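Manipulación humanoide con frigorífico

La manipulación humanoide con frigorífico es una tarea de referencia en robótica de servicio. Un robot de cuerpo completo traslada un envase entre el interior de un frigorífico doméstico y una superficie de apoyo cercana, o realiza el recorrido inverso. Se emplea para evaluar métodos de aprendizaje por imitación en los que intervienen a la vez el equilibrio, el alcance de los brazos y la percepción en espacios estrechos.

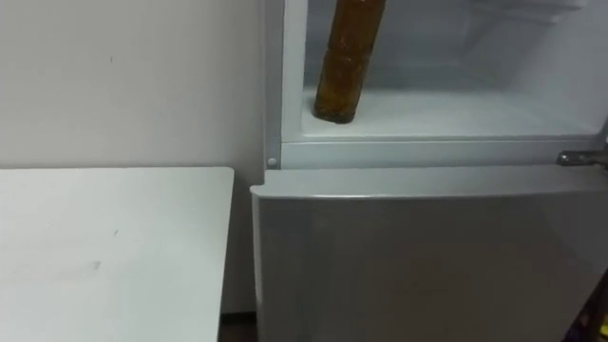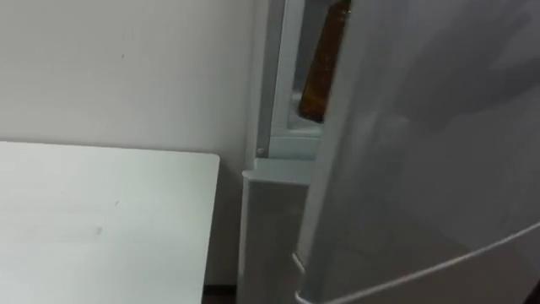
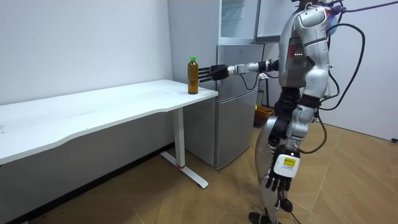
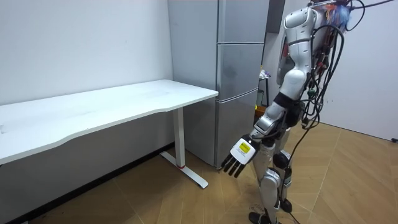
Última modificación de esta página: 2 de marzo de 2020

Definición de la tarea

En la formulación de Junaid Warraich y Kurniawati Chong, conocida como protocolo Predau, la tarea se divide en 6 fases: aproximación, apertura de la puerta, localización del envase, agarre, traslado y depósito. Cada fase se puntúa por separado. El intento se considera completo únicamente si el envase queda en posición vertical y la mano se retira sin volver a tocarlo.

El protocolo fija la distancia entre la mesa y el frigorífico, pero deja libre la postura inicial del robot. Admite el uso de una o de dos manos. La apertura de la puerta puede omitirse en la variante abreviada, denominada Predau-B.

Método

El conjunto de entrenamiento original consta de 3000 demostraciones teleoperadas, registradas en el laboratorio Viltden. Cada demostración contiene las posiciones articulares, las órdenes enviadas a las manos y el vídeo de dos puntos de vista: uno situado en la cabeza del robot y otro fijo en la sala. La política de control recibe el vídeo de la cabeza y el estado articular; el vídeo fijo se reserva para la anotación y la revisión de fallos.

La política predice secuencias cortas de acciones, que se recalculan durante la ejecución. Las piernas y el tronco se gobiernan mediante un controlador de equilibrio independiente, al que la política solo comunica la altura y la inclinación deseadas del torso.

Oclusión por la puerta

Una de las dificultades descritas con mayor detalle es la oclusión. Desde la cabeza, la hoja abierta puede ocupar la mitad derecha del campo visual y reducir el envase a una franja vertical, como ocurre en la segunda imagen. En la primera, con la puerta fuera de la vista, el compartimento superior queda expuesto, si bien el extremo del envase sobresale del encuadre. Warraich y Chong propusieron conservar en memoria la última estimación fiable de la posición del envase y actualizarla con el movimiento de la cabeza.

Resultados

En la evaluación inicial se realizaron 38 intentos por condición. La variante con memoria superó a la política de base en las fases de localización y agarre; en el depósito no se observaron diferencias apreciables. Los fallos más frecuentes fueron el contacto del dorso de la mano con el marco del frigorífico y el cierre prematuro de los dedos.

Limitaciones

El protocolo ha sido criticado por el grupo Sabbagh, que señala el empleo de un único tipo de mobiliario y la escasa variedad de envases. La revisión prevista para junio incorpora 2 alturas de mesa y recipientes sin tapón.

Véase también

Aprendizaje por imitación
Control de cuerpo completo
Mano robótica
Banco de pruebas Gendton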